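I got to Idano's workshop in Zemevcombe on a Wednesday, just after lunch, and the perception lead was already arguing with a log file. She waved me into a chair and kept scrolling.

"The planner wanted to go through the bowl," she said. "Again!"

She runs the small team behind Widmer, the software that takes wrist-camera pictures and decides where an arm should grab. I asked why they bother with a camera down there when you could hang one from the ceiling (my own first guess, I admit).

"Because the last couple of inches are where everything goes wrong," she told me. "From up high you get a lovely map and no idea what your fingertips are doing. Down at the wrist, the fingers cover half of what you care about, so the software has to guess the rest."
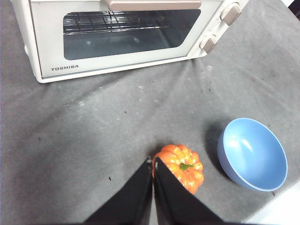 *Wrist view: pumpkin at the fingers, blue bowl to the right, toaster oven at the back.*

Pumpkins are a favorite of hers — all those ribs! The old version of Widmer fitted one smooth ball to anything round, and the grasp point would hop from rib to rib between updates. The new one keeps its last few guesses and only moves if the evidence piles up.

"It's stubborn now," she said, pretty pleased. "I like stubborn. I had to talk the controls people into it, though."

They retrained on 3,000 labeled views, and 692 of those have a finger hiding part of the object. She'd like a lot more of that second kind. Labeling them is slow, and she does plenty of it herself in the evenings with the radio on.

I wanted to know about cloth, too, and she groaned. Wrinkles throw off the depth estimate, and specks get picked up as tiny obstacles. Bonetti, their replay tool, lets her step through a run and see which speck the planner swerved for.

"Last month it found 9 obstacles on a bare stretch of fabric," she said. "Crumbs, all of them. I raised the size threshold and went home."

The bowl bug was still open when I left.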